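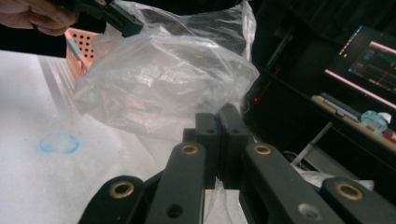 Plastic bags are my favorite test for any machine that claims it can help around the house. Forget the backflips. Give it a thin, crinkly bag and ask it to open the thing, put something in, and set it down without making a mess!

I've been following this stuff since January, when Periklis Tsoukalas gave a talk at Clivside on household chores and I scribbled 6 pages of notes (most of them legible). His point was that a mug keeps its shape when you grab it and a bag doesn't. Pinch it at the top and the whole bottom half goes somewhere else. The folds shine, you can see right through parts of it, and the two sides love to stick together.

So can machines do it yet? Sometimes! My own tally of demo clips stands at 61, and only two show a bag being handled from start to finish with no cuts. Both were slow. I watched them over and over anyway, grinning like a kid.

Towels are coming along faster, I think, and boxes are nearly boring now. I'd still bet on bags before fitted sheets. Next I want to see somebody try knotting one, preferably with trash in it.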